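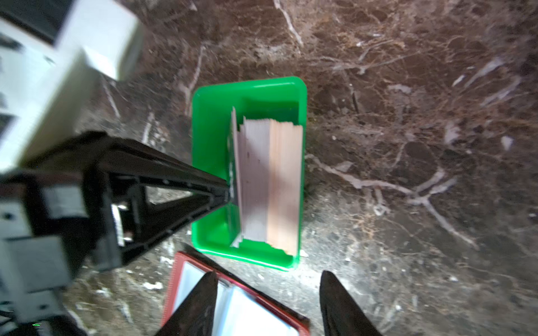
July 4, 2021

**Card cell, gripper check and fingertip swap**

Started with the left finger. The pad strip inside the open ribs had crept down at the tip, enough that a single card could slide between the strip and the ridge and stay there. Took the finger off (two screws, the short ones, don't mix them with the housing screws), pulled the old strip, cleaned the channel with alcohol and let it dry before putting the new one in. Did the right finger too while the tools were out. It wasn't as bad.

Old strips are in the bag marked Pindska. Keep them until the new ones have a week on them.

Torque on the finger screws as per the sheet taped inside the drawer. Put a paint mark across each head so we can see if they back out. The last set had no marks and we only found out when the tips stopped meeting.

**Zeroing**

Closed the fingers on the feeler and reset zero. First attempt was off because I did it with the wrist tilted the way it sits for the tray. Went back to straight down, did it again, fine. Closed, opened, closed, same number each time.

Close force is set to 21 on the controller scale. It was 26 or so in the old config, which is why the thin cards bowed when they were pinched from the ends. Saved the new value under the Heltstead profile. The old profile is still there under Cirska, please leave it alone for now.

**Wrist camera**

Wiped the lens and the cover. The marble top throws glare back at some angles, and the glossy cards and sleeves do the same. Exposure was on auto and kept hunting whenever the arm swung over the bright part of the table. Fixed it by hand. White veins in the stone still get picked up as card edges now and then - raising the edge threshold to 146 got rid of most of them on the bench, but I haven't run it long enough to trust it.

Cable: the loop behind the wrist was rubbing on the housing corner. Moved the tie back one slot and put spiral wrap over the worn spot. No copper showing. Look at it again at the next check.

**Tray and holder positions**

Taught the green tray again from scratch. The approach now comes in from the side of the stack, with one tip going down next to the end card. Coming straight down from above kept catching the sheets that stick up higher than the rest.

The red card holder is taught as its own object, open and lying flat, sleeves up. The strap has to point away from the sleeves or a finger lands on the snap. The gray VIP card is the stiff one, so I use it for pinch tests before going to anything thin. 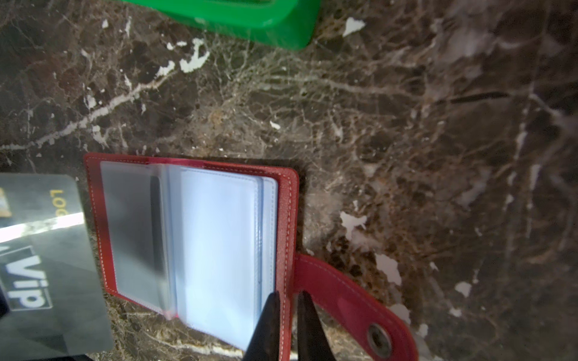
Kane Hapeta thinks the strap ought to be held down with a clip during teaching, because the leather springs back a little each time the holder is opened and the taught point drifts with it. He would also drop the approach speed over the sleeves before touching the force again. Fair on both. Speed over the holder is now 126, down from 400, and I'll look for a clip low enough to clear the fingers.

**Still open**

- Clip for the strap
- Wipe down the marble before each run, grit gets into the ribs of the fingers
- Order more pad strip from Trevaskis, one length left
- Back up both profiles to the shared drive
- Find out why the arm pauses before the place move. Could be the new exposure setting, could be nothing to do with it

Left the arm parked and the air off. The short screwdriver is back in the drawer.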